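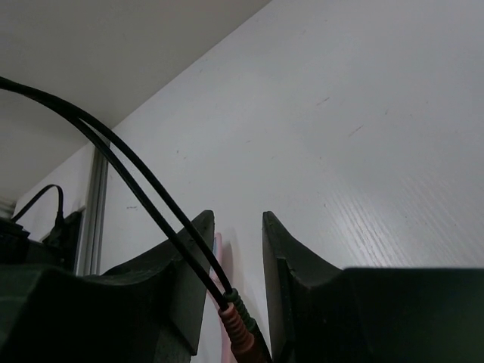
## In defense of the cable drawer

Every household I've ever been in has one drawer where the cables live, and every few years somebody in the household decides the cables have lived long enough. In ours it is the second drawer down in the hall cabinet. It sticks. You have to put a knee against the cabinet to get it open, and I have come to see this as the cables' only natural defense.

The current fashion is to empty such drawers without mercy. My neighbor Golnar Tabrizi did hers in August and has been unbearable ever since. Her rule is that any cord she can't match to a device in 10 seconds leaves the house. I would like to see her apply this to relatives.

I'll grant her the printer cables. I had four of them and have owned, in my adult life, one printer, a bad one. I'll grant her the phone chargers with the wide flat ends, and the coiled thing from the apartment on Tarnow Street that may have come with a shaver. But I draw the line at RCA leads. An RCA plug is the last friendly connector. It's round, so you can't put it in upside down. It's color-coded - red goes in red, and whatever the other one is goes in whatever is left. A child can hook up a stereo with it, and I did, at seven, behind a cabinet, in my socks. Try that with a modern speaker, which wants my email address before it will hum.

The argument for throwing them out is that you can always buy another. Keyvan Ahmadpour made this argument to me over dinner, and then in the spring he inherited his uncle's turntable and drove to three stores in Arville looking for a way to connect it. The third one sold him a pair in a plastic shell that needed garden shears to open. I had nine feet of the same thing at home, free, wound around a broken remote.

So I have reached a settlement with the drawer. Anything with a red plug on it stays. Cords get a loose loop and a twist tie, no tight knots, and no labels, as I tried labels once and they came off and stuck to each other. The printer cables have gone to the Mahmoudi recycling bin, along with the shaver thing.

My razor stopped charging two days later. I haven't mentioned it to Golnar.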